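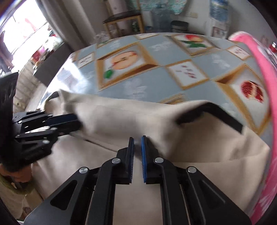 机器人开放日学来的叠布办法(外加几条跟机器人没关系的)

分类:洗衣与收纳
难度:看心情

上个月我去了Gilidton,参加Fokex的十月开放日。坐582路到终点,再走一段上坡路,路上没有厕所,打算去的人请提前安排。我本来冲着“家务自动化现场演示”这几个字去的,心里盘算的是回来以后再也不用叠被套。结果被套还得我自己叠,不过叠得比以前好了一点,这一页就是这么来的。

先说看到了什么。他们做的那种活,是人手里握着夹爪去摆弄布料,一手一只,夹爪两根指头,指头内侧贴着防滑的胶垫。人用夹爪叠东西,动作记下来,以后教给机械臂。换句话说,现阶段是人在假装机器人,等机器人学会了再来假装人。我问带我们参观的Dale Zacharias,这中间什么时候轮到我躺沙发,他说这个问题每场都有人问,然后就领我们去看下一样东西了。

参观分成几拨,每拨40分钟,其中大半时间用来看一个成年人跟一块布较劲。我旁边有位女士看了一会儿,小声说她儿子在家叠衣服也是这个水平。我倒觉得很好看。手指头只剩两根的时候,叠布的所有毛病都会暴露出来:抓哪儿、先动哪边、什么时候该松手,样样都得想清楚。我们平时十根手指头一起上,糊弄过去的步骤太多了。

后来轮到观众上手。我分到一只帆布袋子,夹了半天,夹起来的是桌布。Dale在旁边很客气地说“很常见”。

下面是我回家以后试过、觉得值得留下的几条,顺序没什么讲究,想到哪写到哪。

一、先找厚的地方抓

布上最好抓的地方是缝线、包边和折边。两根指头的夹爪去夹一整片平布,多半打滑,去夹有包边的那一道,一下就起来了。人手也一样,只是我们没注意过。

叠毛巾的时候,两手各捏一个包边的角,提起来抖一下,让它自己垂直,再往台面上放。别在台面上推着抹平,越推越斜。叠T恤先捏肩缝,肩缝对上了,下摆差不了多少。叠裤子捏裤裆那条缝和裤脚,侧缝对侧缝,前后片自然就服帖了。

薄的丝巾、纱帘没有厚边可抓,这一类用掌根压住一端,另一只手去拉,省得捏出一串小坑。我有条围巾至今带着我大拇指的纪念。

二、别急着夹,先把褶子抬起来

演示的人拿到一块摊平的布,第一步常常是从旁边轻轻往中间推一下,推出一道小拱,再去夹那道拱。我回家试了,对付平铺在床上的床单特别好用。手掌平放,往里推两三厘米,鼓起来的那道褶就是现成的把手。比用指甲去抠床单边快得多,指甲也能多活几天。

铺了光面桌布的桌子上这招要小心,容易连底下那层一起推走。我就是这么夹起桌布的。

三、光溜溜的桌面,垫一条毛巾

家里吃饭桌铺的要是那种亮面防水桌布,叠衣服会觉得所有东西都在溜冰。化纤面料尤其严重,刚对齐的袖子,一转身它自己散了步回来。

垫一条旧浴巾就行,洗得发硬的那种最好,摩擦力大。橡胶防滑垫也可以,就是有些垫子放久了会跟桌布粘在一起,撕开的时候桌布上的花跟着走。浅色衣服先别直接放在印花桌布上,尤其桌布刚擦过还没干的时候,我有一件白衬衫后背上隐约有半个柠檬,算是亲身说明。

四、亮面桌布怎么擦

说到桌布,顺手写了。日常油点用温水加一滴洗洁精,软布擦,再用清水布过一遍,最后用干布收水。最后那一下别省,水自己干会留一圈一圈的白印,对着窗户看格外精彩。

圆珠笔印可以用棉签蘸一点酒精,先在角落里试,不掉色再擦正面。擦的时候点着来,别来回蹭。咖喱和姜黄渍擦到只剩淡黄就可以停手,把它晾在有太阳的地方,过几天会浅不少。锅千万别直接坐上去,隔热垫能买就买,我家那个白色的圆圈直径和汤锅完全一致,客人来了我就把果盘摆那儿。

桌布折痕太深的,翻过来背面朝上,铺上薄棉布,用吹风机隔着吹一会儿,趁软用手抹平,再拿几本书压着。用熨斗的那位朋友不用再写信来了,我知道会发生什么。

五、帆布袋的收法

我在那儿被一只袋子打败,回来不服,专门琢磨了这个。

袋子平放,袋口朝自己,把两根提手往袋身上折,摆成一条直线,别让它们鼓出来。两侧往中间折成三折,宽窄以抽屉深度为准。然后从袋底往袋口卷,卷到头,把一根提手拉出来绕一圈,塞进卷缝里。卷好的袋子能站住,一排站在鞋盒里,用哪个拿哪个。

有硬包边的袋子卷不紧,那就叠成方块,包边朝外。包边朝里会在中间顶出一个包,上面再摞什么都歪。

厚底带插板的购物袋,先把插板抽出来。插板统一竖着放在柜子最里面,过一阵你会有一沓板子和一沓袋子,哪块配哪个已经没人记得,不过尺寸都差不多,凑合着用。

六、两只手分工

看演示的时候我发现,右手在动的时候,左手几乎总是按着不动。我自己叠东西正好相反,两手一起忙,结果一起乱。

现在我叠大件都是一只手当镇纸,另一只手干活,到角上再换。叠被套:左手压住一个角,右手去找对面的角,拎过来对上,左手抬起来压住新的角,右手再去捋边。慢是慢一点,可是不用返工。大号床单一个人叠,把一头压在椅背上或者用夹子夹在晾衣架上,等于多一只手,还不抱怨。

左撇子反过来就行,我姐姐是左撇子,她说她二十年前就这么叠,一直没好意思告诉我。

七、带松紧的床笠

开放日上有人递过去一条床笠,想看看夹爪怎么办。Dale接过来看了看,放到了一边。这是我整个下午最受安慰的时刻。

人叠的话,把床笠里子朝外,两手各伸进同一条短边的两个角。右手的角翻过来套在左手的角上,两个角就成了一个窝套着一个窝。顺着边摸下去找第三个角,也套上,第四个同理。四个角都叠在一起以后放到床上,把松紧那边往里折,整理成一个长方形,再三折三折。成品不会很平,四个角那边总归厚一点。把厚的那头朝柜子里面放,外面看过去就是平的。

如果第三个角怎么都找不到,请确认你手里拿的是不是床单。

八、叠之前先晃一晃

从烘干机里拿出来的衣服,一件一件抖过再放篮子,别抱成一团扔着。棉的东西趁着还有点温度叠,褶子最少。放凉了的一大堆,喷壶喷一点点水,抖开,晾几分钟再叠也行。

晾衣绳上收下来的同理,收的时候顺手把夹子印抻一抻。夹子夹在腋下那条缝或者裤腰里侧,外面就看不出来。我以前夹肩膀,所有T恤肩上都长着两个小角。

九、防滑的小垫子,到处能用

夹爪指头上的胶垫给了我一点启发。家里能找到的替代品是厨房用的宽橡皮筋,捆西兰花、捆芦笋那种,攒着别扔。

套在衣架两头,吊带和大领口毛衣不往下滑。套在拧不开的罐头盖上,手干了再拧,多半能开。套在洗洁精瓶子腰上,湿手拿不掉。套在两只碗中间那层当隔垫也可以,就是看着有点奇怪。橡皮筋变粘了就换掉,粘在衣架上的那层用一点食用油揉一揉能下来,揉完记得用洗洁精洗,要不然毛衣上会有油。

我还试过把它套在食指和拇指上叠丝绸衬衫。管用,但是血液循环不好,叠两件就得歇。

十、桶装水和饮水机旁边的地方

这条跟叠布一点关系都没有,是参观的茶歇时候听来的。休息区有位在MacLeod大楼做保洁的阿姨,站在饮水机前面跟我们讲了半天,内容比讲座扎实,我全记在了手机里。

换水桶之前先把桶口和桶颈擦一遍,那一圈朝下扣进去,灰就进水里了。接水盘每天倒,每周拆下来用小苏打刷一次,缝里用旧牙刷。水龙头嘴用干净棉签转一圈,棉签什么颜色你自己看,看完就会每周都擦。饮水机别放在太阳直晒的窗边,桶壁容易长绿的。备用的水桶也一样,离窗远一点,离垃圾桶也远一点。

机器内部的清洗按说明书来,用柠檬酸的,冲到完全没有酸味为止。她说有一次没冲干净,整层楼的人喝了一上午柠檬水,还有人问是什么牌子。

十一、怎么判断该停手

演示里每叠完一件,人会把夹爪抬起来,离开布,停一下看看。歪得不多就算完成,歪得多就整个抖开重来,很少在半路上修修补补。

我把这条搬到家里,省了不少脾气。叠到第三折发现歪了,别去拽,拽完更歪。要么接受,要么打开从头。内衣、抹布、睡衣一律接受。要给婆婆看的毛巾,重来。

衣柜里叠得最整齐的那一摞放在眼睛的高度,其余的往上往下放。这是我自己的经验,跟高科技无关。

现场几个零碎

门票2块,换一张贴纸,贴纸粘性极强,请贴在不心疼的外套上。撕不下来的话,用吹风机吹热,从一个角慢慢揭,剩下的胶用胶带反复粘。

礼品台卖一种Beron牌的折衣板,标价75。我拿起来翻了翻,是几块能翻的硬板。家里有大纸箱的,裁出三块竖条、中间一块底板,拿宽胶带连起来,留出一指宽的缝让它能折,效果够用。胶带正反两面都贴,只贴一面的话翻几次就开了。边角用胶带包一圈,免得勾毛衣。我做的那块已经用到现在,正面还印着“此面向上”。

带小孩去的话,观众上手那一段会排队,先排队再喝水。夹爪比看上去费手,我握了一会儿虎口就酸,第二天拧抹布的时候还在想它。

读者补充

有位读者来信说,叠婴儿连体衣可以先扣上一颗扣子再叠,腿不会乱跑。试过了,可以。

另一位说羽绒服别卷太紧收纳,压久了蓬不回来。同意。要收就松松折两下装进透气的布袋,放在最上面。拿出来穿之前挂一天,用手拍一拍,烘干机低温加两只干净的网球转一会儿也行。

还有一位问,看完演示到底要不要等机器人出来再买新衣柜。衣柜坏了就换。我临走时又问过Dale,机器人将来能不能把叠好的东西放进抽屉里,他想了想,说抽屉是另一个组的。

下一页写窗帘怎么拆、怎么洗、怎么原样挂回去,挂钩请先数好,装进小袋子里,别放在窗台上。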